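From: Kumudini Haque
To: Fetora robotics club list
Subject: Re: floor wiping task, which hand?

Hi all, wiping pair for the Bomel build, both with the right hand working and the left one down on the tile:

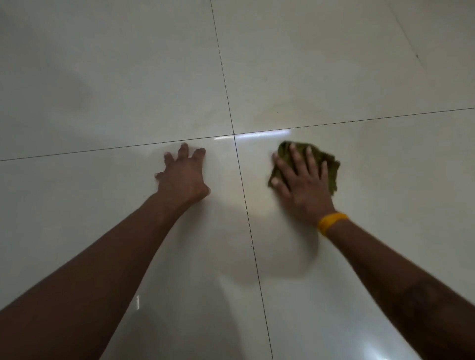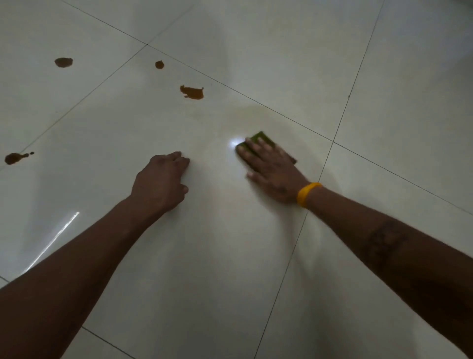
Fetora Club List, Vol. 2, Issue 16

Sewwandi Barua wrote:
> Do we label the left hand as idle? It isn't holding
> anything, but I don't want Avau to learn to ignore it.

I'd say no, call it "support"! (Look at the second one, with the brown spills.) We have 300 clips to label before Toledo, so can we settle this Thursday?

Kumudini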